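Category: Events and Demos > Food handling

Sandwich demo at the Prillstead open day - fixed or adaptive grip?
Posted by Bratetau, December

I am taking 80 students to the open day. One station has two white arms serving snacks. Is the grip force fixed? Soft bread is a poor test if so.
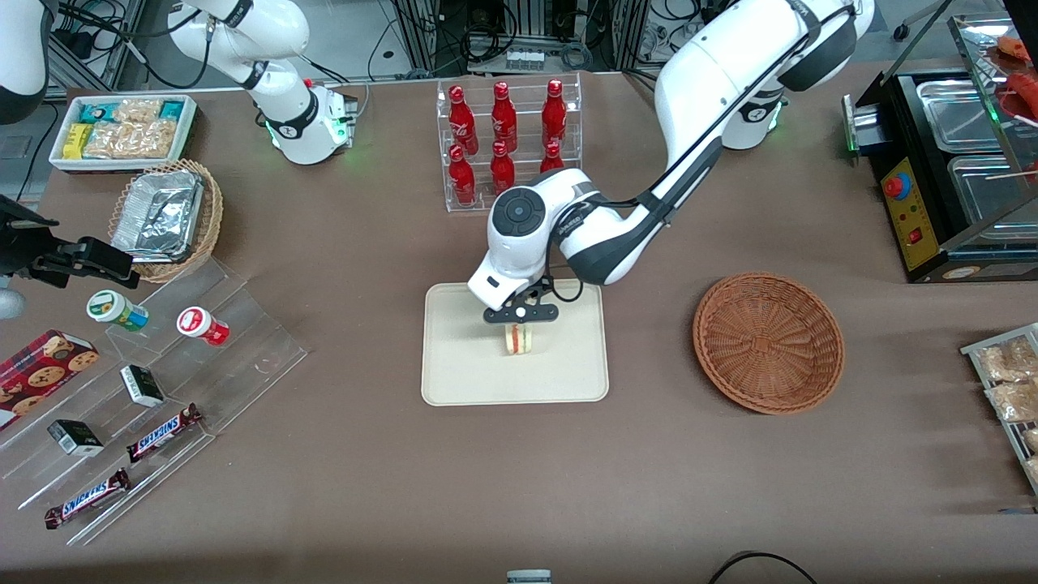 Replies

Vahidi
Ask the operator. A two-finger gripper can hold a sandwich upright at fixed force if the width is consistent. Bottles and foil containers need separate settings. Request the same pick with a thicker sandwich.

Jitadbridge
No idea about force. Go before 11 a.m., the queue gets long - we had nearly 200 people ahead of us.

Contact | Copyright Prillstead Help Board | Back to top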